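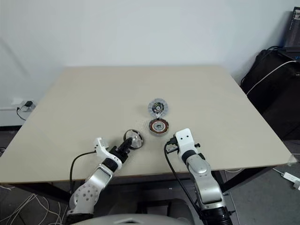
Why take a motor apart if it still turns?
Turning by hand tells you very little about the bearing seat or the windings, and those are the two things we were asked to sign off on.

26th January. Motor teardown, second session. Present: me, Meenakshi Khurana for the first half.

The Clarketti sheet says this type "comes apart without special tools." I had my doubts and I still have them. The end cap was no trouble. The rotor was. The magnets hold it in there and the sheet has one line on the subject, "withdraw the rotor evenly," which I'd like to see whoever wrote it do. Meenakshi says the trick is to keep your fingers off the rim. Noted, and she is right, but I wouldn't call it a procedure.

Jasper Meijer left a note on the last entry saying the windings on this batch looked darker than on the De Smet motors and could we confirm overheating. I can't confirm it. Copper wire comes in more than one shade of enamel, and the ring looks different every time you move your head. A color isn't a measurement. If he wants to know whether it ran hot, we need a resistance check phase to phase and a sniff test, and somebody to write the numbers down this time. In the old log there is a reading of 461 with no unit after it. Also 1,242, same page, same problem. I am not going to guess.
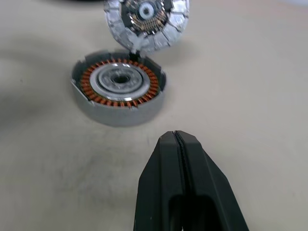
The other thing I don't buy is the cleaning step. Statia's version of the method has us wiping every face with solvent before inspection, which takes away exactly the dust and grease we'd want to look at. I'd do it the other way around: look first, write it up, then wipe. Meenakshi thinks we should keep to the method as printed until someone changes it, or we can't compare with their results. Fair point. We left it open.

Bearing: no play that I could feel, but feel is all I had. The dial gauge is still at Clirken for calibration. Do not let anyone put "bearing OK" in the summary on the strength of my thumb.

Part number on the order form ends in 961, the one on the packing slip doesn't. Could be a typo. Ask before we order spares.

To do
Resistance, all three pairs, with units
Chase Clirken about the gauge
Ask Jasper which De Smet motor he was comparing against, and under what light
Reassembly – not until the gauge is back, otherwise we do the rotor twice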